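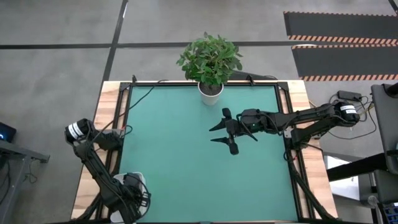 Search this site Go

Moving In: The Big Room at Gramgate, With Captions

We got the keys to the back unit at Gramgate in November, all 891 square feet of it, and spent the rest of the month carrying things in from the cold and putting them down in the wrong place. These are the pictures worth keeping. A lot of the others were of the ceiling.

They run more or less in the order things arrived. Click for the larger versions if you have strong feelings about shelving.

THE FLOOR

Gray concrete, smooth, and the main reason we signed the lease. The other unit we looked at in Arthorpe had carpet tile the color of canned soup.

Same floor, a day later, with masking tape showing where the furniture would go. Very little of the furniture went there.

The mark by the loading door is in the lease as "existing." We have grown fond of it and will be blaming it for other marks.

THE TABLES

First table through the door. It fit by the width of a thumb, and the thumb in question is fine now.

Green top, wood down both sides. We argued over the color for most of an afternoon (teal, says one half of the room; green, says the half that had to order it). The invoice says "surface, colored," so no help there.

A coffee ring at nine in the morning on the surface's first full day of service. It wiped off. The mug has been spoken to.

The long bench under the window, before anyone had stacked anything on it. Please enjoy this one, as it was up for less than an hour.

Long bench, after lunch.

THE PLANT

It came from the old place on somebody's lap, with a seat belt around the pot. Bushy, green, lots of little pointed leaves, identity unknown. Three of us have looked it up and come back with three Latin names and a certain amount of bad feeling.

White pot, tapered, with the dark soil showing inside the rim. The old pot was terra-cotta and gave out in the elevator.

Its chosen spot is the middle of the far edge of the green-topped table, leaves hanging over the back. We tried it on the windowsill, on the filing cabinet and on the floor, and it sulked in all three. On the table it has put out new growth and takes up the space of a medium dog.

Feeding day. The stuff in the bottle is Nesar, which smells like a pond and is dosed by the capful. The bottle holds 1000 milliliters. At one capful a month it will outlast the lease and possibly the building.

The watering chart, laminated. The column marked "Who" is blank all the way down, and yet the soil is always damp. Either we have a very modest colleague or a leak.

THE CONTAINERS

There's a white container that lives at the corner of the green table. It was put down there on the first morning "for now," and at Gramgate "for now" is a form of planning permission.

Lids, assorted. None of them fit anything in the previous section or the next one.

The sorting afternoon: cables in one box, clamps in another, and a third box labeled MISC that turned out heavier than the first two together. We have 82 of the small gray clips. We own nothing that takes a small gray clip.

Label maker, in use. For the next two hours everything in the room got a label, including the label maker and one sandwich.

THE SHELVES

Flat-packed, from Rácz, in a carton that promised assembly in minutes and was careful not to say how many.

Step four of the instructions, which shows a smiling figure holding up a panel with one hand. We used six hands, and the smiling was patchy.

Up and loaded. Each shelf is rated for 800 pounds and is currently supporting a box of paper towels and half a bag of potting soil. We like a margin.

The leftover bolt. There is always one. It has its own labeled box (see previous section).

THE KITCHEN END

Calling it a kitchen is generous. It's a sink, a kettle and a cupboard door that opens if you pull the one next to it.

The mug shelf at five in the afternoon, every mug in the sink. The plant's watering can is also in the sink. We suspect it's being used for coffee.

The refrigerator, on the day it stopped humming. The day it started again was not photographed, but there was applause.

ODDS AND ENDS

Broom, new. Dustpan, from a different set and an earlier decade. They've learned to work together.

The view from the door once the cartons had gone to recycling. It's a bigger room than any of us remembered, and it echoes if you drop a wrench, which we did, for science and then by accident.

Leaf count under the table edge after the first week: a few. We're told that's normal. The person who told us was holding a different plant at the time.

Last one of the batch, taken on the way out with the lights half off. The chair in the doorway is holding the door. We've ordered a doorstop from the Rácz catalog and it's due any month now.

More pictures will go up once the blinds are in. If you lent us the hand truck, it's behind the long bench and we would like you to have it back.

37 shares | 6 comments

Recently added
Arthorpe Winter Market, From the Cheap Side of the Street
Every Chair We Have Ever Found on a Curb
The Old Place, Emptied
Gramgate Loading Door: A Study in Drafts
What Was Behind the Refrigerator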